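作業ノート 洗濯まわり 8月

カテゴリ:作業場の備品/洗濯・布もの

朝9時前から。ウエスと台拭きがたまってきたので、今月分の洗濯手順を見直す。前回までは各自が適当に回していて、洗剤の量もコースもばらばらだった。Prilterの試し縫いで使った端切れも同じかごに入るようになり、色移りが2回続いたのがきっかけ。今日は布の仕分け、コースの決め直し、フィルターまわりの確認まで。

仕分けは次の三つにした。

・台拭き、手拭き(綿、白と生成り)
・色もの(赤、橙、紺の端切れ。染めがまだ落ちるもの)
・油のついたウエス(洗濯機には入れない。ふた付きの缶へ)

油ウエスを機械に入れないのは前から決まっていることだが、貼り紙がはがれてからあいまいになっていたので書いておく。機械油だけでなく、木部に使うオイルも同じ扱い。乾性油のついた布は水に浸してから缶に入れ、その日のうちに外へ出す。丸めたまま置かない。

色ものは白と分けて、少量でも単独で回す。水がもったいないという意見は出たが、白い台拭きを22枚だめにするよりはましだと思う。あれは結局、床用に格下げした。桃色のまま今も使っている。

ドアのガラス越しに中の布が見えるので、始める前に一度のぞく習慣をつけたい。奥に小さいものが一枚残っていると、次の人の白ものに混ざる。扉を開けて手でドラムの内側を一周なでるのがいちばん確実。

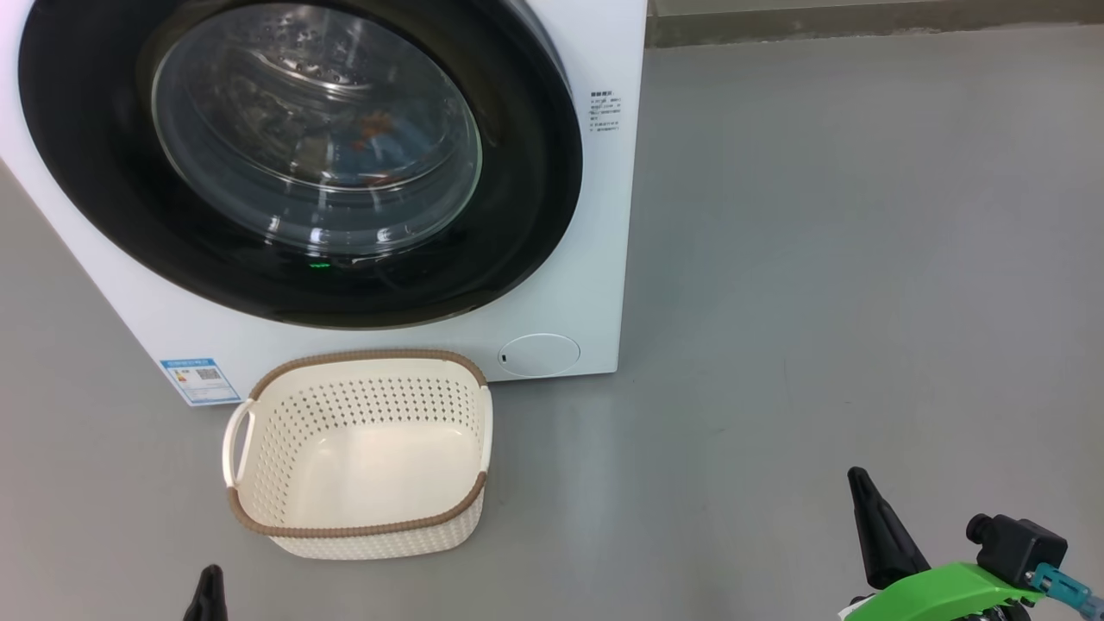

Brirnoraの作業場では、色ものの残りを防ぐために、終わった人がドアを開けたままにしておく決まりだそうだ。開いていれば空、閉まっていれば何か入っている。うちもこれでいいのでは、と返事をもらった。ゴムの部分も乾くので、においの対策にもなるという。

賛成。ただし通路側に扉が出るので、台車を通すときは一度閉めることになる。閉めたら戻す。戻し忘れると「閉まっていれば何か入っている」が崩れるので、しばらくは様子を見る。8月いっぱい試して、だめなら札を掛ける方式にする。

右下の丸いふたについて。排水側のフィルターの点検口だと思うが、説明書がまだ見つからない。糸くずの多い布を洗うので月に一度は見たい。浅い受け皿と古タオルを先に敷いてからゆるめること。熱い湯で洗った直後はやらない。説明書が出てきたら、型番と一緒にこのノートの表紙裏に貼る。

次、コースと洗剤。

コースは丸いつまみで選ぶ。表示が中国語なので、よく使うものだけ日本語の対応表を作って横に貼る。細かい字を全部訳す必要はない。使うのは標準、短時間、すすぎ+脱水、脱水のみで足りるはず。機種の略称はノートでは「ハイセンス」で統一する。以前「白いやつ」と書いていた記録があり、乾燥機のことか洗濯機のことか読み返してわからなかった。

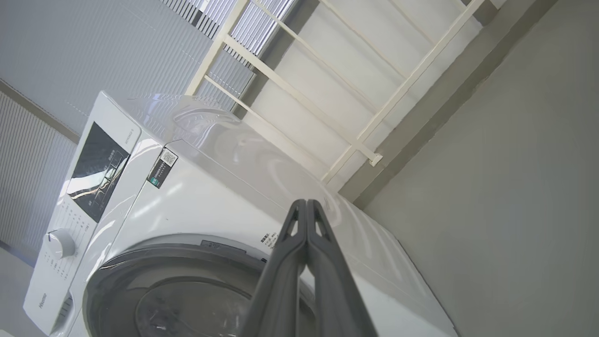 図2 操作パネルとつまみ、天板側

天板の手前に小さいQRコードの札がある。対応表を貼るときはこれにかぶせないこと。表示窓の上にも貼らない。天板は平らなので物を置きたくなるが、脱水のときに落ちるので置かない。とくに洗剤の計量カップ。

洗剤はDelormeの液体で試した。水位の表示をあてにせず、布の重さで決める。台はかりで乾いた布を量り、5kgまでは規定量の下限、それを超える日は二回に分ける。詰め込むと台拭きがねじれて固まり、乾くのに倍の時間がかかる。かごに山盛りで一回分、という感覚は忘れる。

柔軟剤は使わない。台拭きの吸いが悪くなるし、接着前の拭き取りに使ったとき、面に何か残るのが気になる。前に一度、塗装がはじいた件も柔軟剤を疑っている(確かめてはいない)。

測ったもの。

・台拭き、標準コース 洗剤34ml 
・色もの端切れ 300g 短時間コース 洗剤は下限 
・すすぎの追加 色ものだけ1回 

色ものは洗ったあと、白い布切れを濡らして押し当て、色がつくか見る。つくうちは単独洗いの組に戻す。赤系はなかなか止まらない。橙は思ったより早かった。紺は縫い目の裏に染料が残りやすいので、裏側も押さえること。

取り出しのときの注意。扉は左へ大きく開く。ドラムの口のまわりの灰色のゴム、ここの折り返しに小さい布や糸が挟まる。指で一周めくって拭く。紙やすりの砂が出てきたこともあるので、ポケットのある前掛けは裏返して払ってから入れる。取り出しは下にかごを置いてから。床に落とした布は、そのまま使わず洗い直しの組へ。

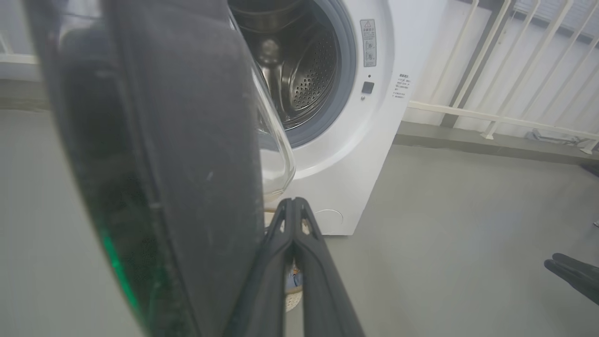
作業ノート 第5冊 34ページ

(前ページより続き)

ドラムの内側は細かい穴が並んでいて、糸の太いものが引っかかることがある。粗い麻はネットに入れる。ネットは大と中があり、中のほうはファスナーの持ち手が取れたので、クリップで代用中。買い足すならBosineの厚手がいい。薄いほうは端が先に破れた。

拭き掃除の分担はいまのところ決めない。回した人がゴムの折り返しと扉の縁を拭いて終わり。乾いた布で十分。洗剤入れは週の終わりに引き出して水洗い。

干し場。ロープは二本のうち窓側を白もの、内側を色ものにする。洗濯ばさみの色で分ける案もあったが、数がそろわないので見送り。昼過ぎは日が強く、染めの端切れは色が抜けるので、陰になる内側のままで。台拭きは午後3時には乾いていた。たたまず、四角く重ねて棚の下段へ。

まだのこと。

・コースの対応表を印刷(字は大きめ)
・油ウエスの貼り紙を作り直す
・説明書を探す。棚の上の段ボールは未確認
・中サイズのネット、買い足し
・扉を開けておく方式、月末に続けるかどうか決める

対応表の下書きはこのページの裏。脱水のみの位置だけ、もう一度つまみと見比べてから清書する。

最近の記事
・台はかりの校正と置き場所
・Prilter 試し縫い 二回目の端切れ
・木部オイルの布の始末
・干し場のロープを張り直す
・Delormeの洗剤、詰め替え容器の比較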